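Filtora F2 soil moisture sensor kit review

By Erick Mutiso
September 21, 2018

I bought this kit to automate the watering on two raised beds behind my shed. It has been running off an Arduino Uno clone since I put it together.
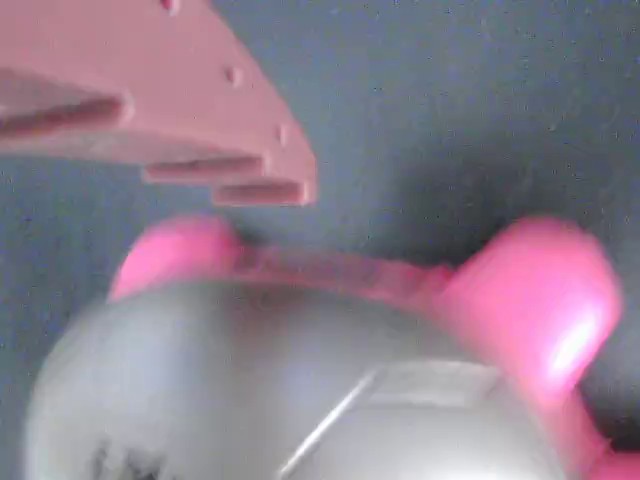
What you get

Two capacitive probes, a relay board, a small 5 V pump, a metre of clear tubing and a bag of jumper wires. The instructions are a single folded sheet. The wiring diagram labels the relay input as D5, but the sample sketch uses D2, so change one or the other before you power it up.

Setting it up

The library installs from a zip file and compiled with one warning, which I ignored. Calibration is done over the serial monitor. You take one reading in dry air and one in a glass of water, then type both numbers into the top of the sketch. My probes were 91 counts apart in the same glass, so each needs its own values.

In use

Readings are steady once the probe is pushed in up to the line. The exposed components at the top of the board have no coating. I painted mine with clear nail polish and let it dry overnight.

The pump is the weak part. It will lift water to the top of a bucket but struggled with my higher bed, and I swapped it for a Ploso one I had in a drawer. The relay is loud enough to hear from the kitchen.

Verdict

Good probes, average relay, poor pump. If Filtora sold the probes separately I would buy those and skip the rest. Three and a half out of 5.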